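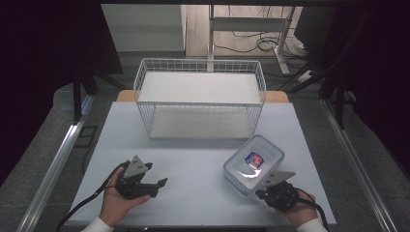

The white wire basket, and one of the clear boxes with a lid.

For a long time I kept my food boxes in a deep drawer, and every evening I was searching for the lid that belongs to the box. In June I decided to stop with this and to buy one open basket, where everything can stand together and I can see it.

I found it at Trilwood, the small household store near the bus station. It is a rectangle of thin white metal rods, like a grid, and it has a flat white panel for the floor. This panel was the reason I chose it. My old basket had only wires on the bottom also, and small things were always falling over in it or putting one leg through, if I can say it like this. I paid 12 dollars, and the same day I carried it home on the bus on my knees.

My method is simple. Each box goes in with its own lid closed on it. I know that many people put the boxes one inside the other and the lids separately, and yes, this takes less space. But I have tried it two times and after one week I was again searching. So now I keep fewer boxes – the ones without a lid went out, and also those which smelled of tomato forever.

The big boxes go in first, along the long side. The small ones, of 300 ml, go in front. I use these for rice and for cut fruit. If a box still has the store label on its lid, I take it off with warm water and a little cooking oil, and I leave the oil for the night.

I still did not decide where the basket will live. On the shelf above the stove it would be too warm, I think, and under the sink I don't like it. For now it stands beside the bread.

Last updated: July

Comments

marrowfat56
I have the same kind of basket for my spice jars. Does yours scratch the shelf? Mine did, I put felt under it.

Author
Not until now, but thank you, I will look for felt.

kettle_and_co
Try baking soda for the tomato smell before you throw them out!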